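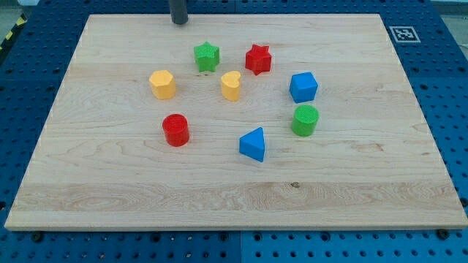

Small shape-sorter blocks on a maple board, with the green and red stars in the back row.

Kustia Home Reader's Guide
Section 4: Building and Sharing a Book List

We use cookies to remember your font size and where you left off in the guide. Accept / Manage

By now you've got your books into Kustia (if not, go back to Section 3 and scan at least one shelf, because a list with no books in it is a sad thing to look at). This section is my favorite part of the whole program. I started writing Kustia so I could hand my niece a list of novels about immigration without scribbling it on an envelope, and lists are still what I use it for most!

I'll use my own catalog as I go. It has 786 titles in it, mostly novels and memoirs for teens, and the list we'll build is called "Leaving Home." Swap in whatever you like.

4.1 Start a new list

1. Open the Lists tab and press New.
2. Type a name. You get 56 characters, including spaces, and yes, I've run out before.
3. Pick a reader level: Picture Book, Middle Grade, Young Adult or Adult. You can pick two. I usually go with Middle Grade and Young Adult together, since my own readers wander back and forth between them all the time.
4. Press Save. The list opens up blank with a search bar across the top.

Note: The reader level on a list doesn't change the level on the books. If you tag a list Young Adult and drop a picture book into it, Kustia will let you. I do this on purpose with older kids, who like picture books a lot more than they'll admit.

4.2 Add books

1. Type part of a title, an author or a subject into the search bar. Try "refugee" or "ocean crossing" and see what your shelves come up with.
2. Press the plus sign next to each book you want.
3. To add a book you don't own, press Outside Title and fill in the title and author by hand. It'll show up in gray.
4. Press Done.

Subjects come from the Rovbridge headings file, and they can be a bit stiff. A lovely funny novel about two cousins in a new school might be filed under "Acculturation" and nothing else. If a search comes back thin, open one book you know belongs, look at its subjects, and search for those words instead.

Caution: Don't press Add All on a big search unless you mean it. I once put 400 books on a list for a sixth grader. There's an Undo button, but it only goes back one step, and if you've changed screens it's gone.

4.3 Put the books in order

New lists sort by author. That's fine for a library shelf and pretty dull for a reader, so I nearly always change it.

1. Press Arrange.
2. Choose Author, Title, Year, Page Count or By Hand.
3. If you chose By Hand, drag each book by the dotted handle on the left.
4. Press Lock Order when you're happy.

For reluctant readers I like Page Count, shortest first. For "Leaving Home" I went By Hand and opened with a verse novel (lots of white space, quick to finish), then a graphic memoir, then the long one I really wanted everybody to get to.

Note: Verse novels look longer than they are if you go by pages. Keep that in mind with Page Count.

4.4 Write your notes

Each book has a box under it for a note. Please use it! A title and a cover only go so far, and two lines from you will sell a book better than the jacket copy.

1. Press the pencil beside a book.
2. Write your note. There's no length limit, but anything past the third line gets folded under More.
3. If the book has hard material in it, check Heads Up and say what it is. War, hunger and losing a parent come up a lot on lists like mine.
4. Press Save Note.

Heads Up notes show to adults by default. To let younger readers see them too, open List Settings and switch on Show to Everyone. I have mine on. The teens in the Mendport reading group asked for it, and they've used those notes to choose harder books about as often as to skip them.

4.5 Share or print

1. Press Share.
2. Choose Link, Email or Print.
3. For Link, pick View Only or Can Suggest. People with Can Suggest can propose books, and you say yes or no to each.
4. For Print, choose Full Page or Bookmark. Bookmark fits five titles to a strip and drops the notes.

Caution: A shared link shows everything on the list, gray titles and all. It doesn't show the rest of your catalog or who has borrowed what.

If you print bookmarks on the Yatsenko label printer, set the paper to Narrow first. The other settings chop the last line off, and it took me a whole December of headless and tailless bookmarks to work that out.

4.6 If something goes wrong

The list says "Error 911." Two books share the same catalog number. Open Tools, press Find Twins, and delete or renumber one of them.

A book vanished from the list. It was probably removed from the catalog. Look in Tools, then Recently Removed.

The search bar finds nothing at all. Check that you haven't left a reader level filter on. I do it every week.

Suggestions aren't arriving. The link was likely sent as View Only. Make a new one with Can Suggest and send that.

Section 5 covers lending, due dates and how to ask for a book back nicely.

Guide written by Svyatoslav Hordiienko | Contact | © Kustia | Back to top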